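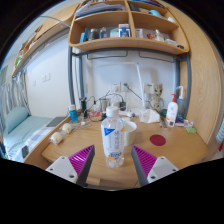
Juni, Versuchsküche, Notizbuch Bohnen, Fortsetzung

9:40 Uhr. Einweichfrage zum dritten Mal auf dem Herd. Rogério Assunção behauptet weiterhin, dass weiße Bohnen ohne Salz im Einweichwasser gleichmäßiger garen, und beruft sich auf ein Heft von 1942, das seine Großmutter in Vunham geführt hat. Ich habe das Heft gesehen. Es steht drin, ja. Es steht auch drin, dass man Bohnen bei abnehmendem Mond einweichen soll, und daran hält er sich auch nicht.

Ansatz heute:
Topf A: Leitungswasser, kein Salz
Topf B: Leitungswasser, 20 g Salz pro Liter
Topf C: Leitungswasser, 5 g Natron pro Liter
Alle Bohnen aus demselben Sack (Falcão, die kleinen weißen). Über Nacht im Kühlraum, je 2000 ml Wasser. Morgens abgegossen und mit frischem Wasser aufgesetzt. Das Kochwasser ist in allen drei Töpfen gleich und ungesalzen, sonst vergleichen wir wieder zwei Sachen auf einmal wie im letzten Durchgang.

Zum letzten Durchgang: den sollten wir streichen. Topf B stand auf der großen Platte, A und C auf den kleinen. Im Protokoll steht trotzdem »Salz verkürzt Garzeit deutlich«. Das kann die Platte gewesen sein. Bitte nicht mehr zitieren, auch nicht in der Rezeptmappe.

10:15. Alle drei am Simmern. C schäumt wie verrückt, abgeschöpft. Das Wasser in C ist schon gelblich. A und B sehen für mich gleich aus. Platten sind diesmal gleich groß, aber die hintere heizt nach meinem Gefühl stärker. Rotiere die Töpfe im Uhrzeigersinn, jedes Mal beim Probieren. Ob das etwas ausgleicht, weiß ich nicht, es beruhigt immerhin.

10:40. Erste Probe. C: Schale weich, innen noch mehlig, aber kaubar. B: Schale gibt nach, Kern fest. A: noch klar roh, quietscht zwischen den Zähnen. Rogério sagt, A und B seien gleich weit. Ich habe ihm die Schälchen dann vertauscht hingestellt, ohne es anzusagen, und er fand das falsche besser. Das beweist wenig, ein einziger Durchgang mit einer Person. Ich schreibe es nur auf, damit klar ist, was wir von unseren Verkostungen halten dürfen.

Für das nächste Mal: Schälchen unten beschriften, eine dritte Person teilt aus. Und vor dem Probieren keinen Kaffee.

11:05. C ist durch und kippt schon. Die Hälfte platzt auf. Geschmack seifig, ganz hinten auf der Zunge. Im Netz liest man überall, das merke man bei kleinen Mengen nicht. Ich merke es. Möglich, dass ich es erwarte und deshalb schmecke — siehe Schälchen. Für Püree oder Hummus könnte man mit C leben, wenn man nach dem Einweichen gründlicher spült, als wir es getan haben (einmal kurz unter dem Hahn, zu wenig). Für Salat unbrauchbar.

11:30. B ist so, wie ich Bohnen haben will: Schale ganz, innen cremig, durchgehend gewürzt. A braucht noch.

11:50. A jetzt auch fertig, die Streuung ist aber groß. Einige Bohnen zerfallen, andere haben noch einen harten Punkt. Das ist genau das Gegenteil von dem, was im Heft steht. Ich traue dem Ergebnis trotzdem nur halb, und zwar aus diesen Gründen:

Der Sack ist alt. Wie alt, steht nirgends, der Aufdruck mit der Charge ist abgerieben. Alte Bohnen garen ungleich, egal was man mit ihnen macht. Vielleicht hilft Salz nur bei alten Bohnen und bei frischen ist es gleichgültig.

Die Wasserhärte haben wir nie gemessen. Unser Wasser verkalkt den Kessel in ein paar Wochen, weich ist es also nicht. Wer an einem anderen Ort nachkocht, bekommt womöglich etwas anderes heraus.

Und »fertig« ist bisher das, was ich dafür halte. Vorschlag: eine Bohne mit dem Löffelrücken am Tellerrand zerdrücken, fertig ist sie, wenn kein Korn bleibt. Grob, aber wenigstens jedes Mal dasselbe.

Nachmittag. Zweites Thema, das Würzpulver von Mivano. Wir haben die Probe von Zustelum bekommen, die vertreiben es offenbar hier. Laut Beiblatt soll es Bohneneintopf »in der halben Zeit den Geschmack eines ganzen Tages« geben. Gut. Habe die Bohnen aus B geteilt, eine Hälfte mit Pulver nach Packungsangabe, die andere mit Zwiebel, Lorbeer, etwas Tomatenmark und einem Schuss Essig am Ende. Beide eine halbe Stunde ziehen lassen.

Das Pulver schmeckt in erster Linie nach Salz, dann nach Röstzwiebel, dann lange nach etwas Süßlichem. Nicht schlecht, nur sehr laut. Die Bohne ist weg. Die andere Hälfte ist flacher am Anfang, hält aber länger. Rogério hat vom Pulvertopf zweimal genommen und findet mich ungerecht. Mag sein: die Bohnen aus B waren vom Einweichen schon gesalzen, und die Packungsangabe rechnet damit sicher nicht. Muss man mit A wiederholen, bevor wir Zustelum irgendetwas zurückschreiben. Bis dahin keine Bewertung nach außen.

Essig: erst am Ende, dabei bleibt es. Dass Säure das Weichwerden bremst, haben wir im Frühjahr mit Tomate gesehen, da standen die Bohnen den halben Tag auf dem Herd und blieben Kiesel. Das ist der einzige Küchensatz aus der Mappe, den ich im Moment ohne Bauchschmerzen unterschreibe.

Das Gerücht mit dem Lorbeer gegen Blähungen habe ich nicht geprüft und werde es auch nicht prüfen.

Offen:
— neuer Sack Bohnen, Charge sofort notieren
— Teststreifen für Wasserhärte bestellen
— Natron noch einmal mit halber Menge und ordentlich spülen
— Salz im Einweichwasser gegen Salz nur im Kochwasser, das haben wir bisher gar nicht verglichen
— hintere Platte mit Thermometer prüfen, je ein Topf Wasser, gleiche Stufe
— Mivano mit Bohnen aus A

Reste aus A und B stehen im Kühlraum, unteres Fach. C habe ich mit Zitrone und viel Knoblauch püriert. Kann gegessen werden, Seife schmeckt man kaum noch durch. Wer es probiert, bitte hier darunter eintragen, und zwar bevor er liest, was ich oben geschrieben habe.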